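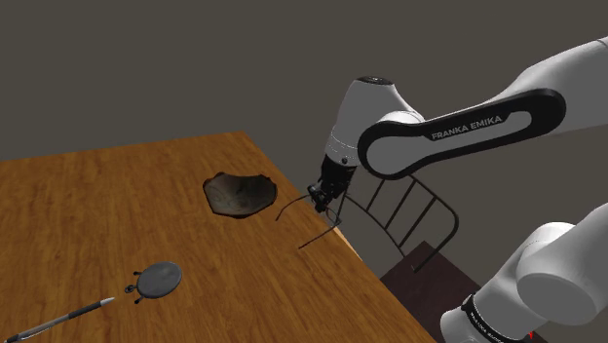 Horkville Community Pottery Club – Members' Newsletter

November 25, 2022

Glaze day moves to the back room

Starting with the next firing, glazing will be done in the back room at Irnton Street. The front room stays open for throwing and hand building. Please carry your bisque ware through on a board and leave the boards in the rack by the door when you are done.

The kiln will be fired 2 times before the holidays. Each load holds about 24 medium pieces, so the sign-up sheet has that many lines and no more. If you have a large platter, write "large" next to your name and take two lines. Pieces with no name or mark on the foot will not be loaded.

We have changed our clear glaze. The old one is no longer being made, and the new one comes from Bilgin in five-gallon buckets. It goes on thinner and needs a second coat on anything with texture. Test tiles are on the shelf over the sink. On the brown clay it comes out a little cloudy if it pools, so go easy on the inside of bowls and dishes. Leave the bottom quarter inch of every piece bare. Glaze on the kiln shelves means grinding, and we have two shelves out of use already.

The holiday sale brought in $1,146 after fees. Most of that will go toward new elements for the kiln, which are due to be fitted in February. There will be no firings that week, and the date will go up on the board once the supplier confirms it.

A few small items. Reclaim clay is free again – take it from the gray bin, not the blue one. The slab roller needs both canvas sheets every time, even for a quick test. Shelf fees for the new year can be paid at the desk or by check made out to the club.

The day trip to the Girnonitz tile works is full. To go on the waiting list, add your name to the sheet by the phone.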